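Plilier hand-held gripper pair, long-term review
By Pouran Safavi

We have had the Plilier pair since October, and most of my time with it goes into upkeep. Setup is simple: fit the fingers, mount the marker cubes, plug in both cables, run the calibration. The manual allows 48 minutes for this. My first try took longer. The finger screws are small and the driver in the box is poor. 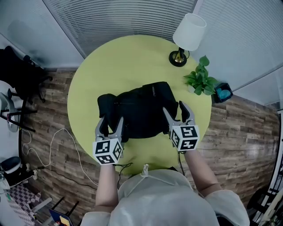
3 min read

Dark clothing is a good test of finger alignment. The curved gray fingers need to meet evenly to pinch one layer of black fabric, and ours drift after a few days of folding work. I reset them every Wednesday.

Check the cubes too. A loose one ruins tracking, and the software gives only "error 207." Tape the cables at the wrist end.

Spare fingers come in packs of four. I'd buy one with the kit.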